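Handout 6: Perception and Sequencing for Two-Arm Tabletop Tasks
Reading time: 6 min
Last revised 18 June 2018

6.1 Scope

This handout covers the software side of the cup and bottle exercise. It assumes the frame conventions of Handout 3 and the gripper driver notes of Handout 5. Hardware setup, joint limits and the emergency stop procedure are in the lab sheet and are not repeated.

The task is stated in one line: take a bottle, bring its neck over a named cup, tilt, return to upright, set the bottle down. The goal is given as a cup color. Everything else has to be worked out by the perception and planning nodes. The stack used in the course is Landitel for messaging and logging, Furilance for motion planning, and Costello for the task sequencer. Pasteck is the replay viewer. You will need all four installed before the lab.

6.2 Camera streams and what each is good for

Two kinds of view are available: a fixed view of the workspace, and one wrist view per arm. Treat them as different sensors with different failure modes.

The fixed view has a constant extrinsic. Calibrate it once, check it at the start of each session, and leave it alone. It gives the table plane and a usable position for anything standing on the table. It is weak for small vertical offsets, and it loses objects that leave its field near the front of the table.

The wrist view moves with the arm, so each image must be paired with the joint state at the time of exposure, not at the time of arrival. Landitel stamps both. Interpolate the joint state between the two nearest stamps. Using the latest joint state instead is the most common error in submitted work, and it shows up as a detection that drifts in the direction of motion and snaps back when the arm stops.

An arm that is idle still has a camera. With one arm holding the bottle, the wrist view of the other can be used to check the relation between bottle and cup from a second direction.

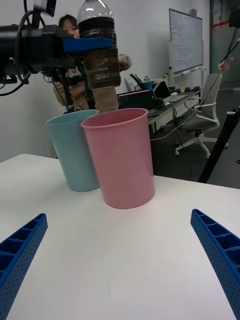 The second direction matters because overlap in a single view says very little about alignment. A bottle drawn above a cup in the image may be over it, in front of it or behind it. The distance along the viewing ray has to come from somewhere else: the forward kinematics of the holding arm, or a second camera. In the course code the function check_over_rim() takes the neck position from kinematics and the rim ellipse from whichever view has the higher rim score. It returns a horizontal offset in the table frame. Do not replace this with a pixel test.

6.3 Segmenting similar objects

The cups share a shape and differ in color. A shape detector alone will find both and cannot say which is the target. A color threshold alone will find the target and will also pick up anything else of that color in the room. Run them in this order:

1. Project the table outline into the image and discard everything whose base falls outside it.
2. Run the shape detector on what remains.
3. Classify each candidate by the median hue of its lower half. The upper half includes the interior, which is shaded and gives a less stable value.
4. Fit the rim ellipse last, on accepted candidates only.

Step 1 removes most false positives. Background furniture, people and other cups in the room are handled by it at no extra cost. Note that the test is applied to the base of the candidate. Testing the centroid fails in low views, where a tall object on the table projects well above the far table edge.

When one cup partly hides another, the visible width of the rear cup is too small and its estimated center shifts away from the occluder. The provided fitter accepts an occlusion mask for this case. Pass the silhouette of the front cup as the mask. If less than half of the rim is visible after masking, return no estimate and let the sequencer ask for another view.

Transparent objects need separate treatment. Depth returns on clear plastic are unreliable and often report the surface behind it. For the bottle, use the cap or the contents as the anchor if either is visible, and fit the known bottle model from there. Once the bottle is grasped, stop estimating its pose from images. The grasp transform is fixed at closure and should be carried by the planner.

6.4 Sequencer states

Costello runs the task as a flat state machine. The states are:

IDLE - both arms parked, fingers open
LOCATE - cups and bottle estimated from all views
GRASP - active arm closes on the bottle
CARRY - bottle kept upright, neck moved to the pre-pour point
VERIFY - offset checked by the second view
POUR - tilt about the neck, not about the wrist
RETURN - tilt reversed, bottle lowered to the table
RELEASE - fingers opened, arm withdrawn along the approach line

Every transition has a guard and a timeout. A guard that fails sends the machine back to the last state in which the bottle was known to be stable. For VERIFY this is CARRY. For GRASP it is LOCATE. No transition leads from POUR to IDLE directly.

LOCATE must handle a bottle that is upright and a bottle that is lying down. The two cases have different grasp sets, and a side grasp planned for an upright bottle will drive the fingers into the table if applied to one on its side. Check the angle between the bottle axis and the table normal before selecting the set. A bottle near the front edge may be only partly in the fixed view. Do not extrapolate its length from the visible part - use the model length, anchored at the cap.

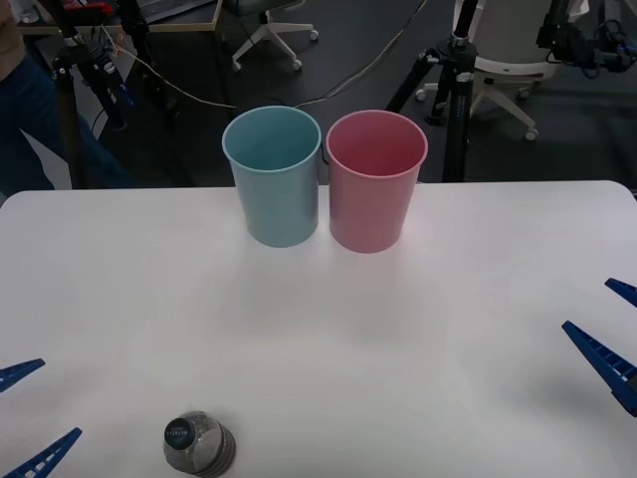 Figure 2. Fixed view: blue and pink cups at the far side of the table, capped bottle at the near edge, fingers of both grippers at the sides.

6.5 Planning constraints

Furilance accepts path constraints as cost terms or as hard limits. Use a hard limit on bottle tilt during CARRY and a cost term on distance from the idle arm. Making both hard leads to a large share of planning failures with the cups close together.

The collision scene should contain the table, both cups, both arms and the bottle attached to the gripper that holds it. Inflate the cups slightly. Do not add the background objects; a single keep-out plane behind the far table edge does the same job and plans faster.

6.6 Reference log

The log supplied with this handout holds 1,324 synchronized frames. Open it in Pasteck and step through it at least once before writing any code. Of the VERIFY checks in the log, 81 pass and 17 fail. Your implementation will be run over the same checks and its decisions compared with the stored ones.

6.7 Exercise

Implement check_over_rim() and the LOCATE guard. Submit the two source files and a plain text report of no more than one page. The report should state the offset threshold you chose, how you chose it, and which failed checks in the log your code accepts. The exercise is marked out of 100. Code that does not build against the March release of the course stack is returned unmarked.

2 comments | 5 shares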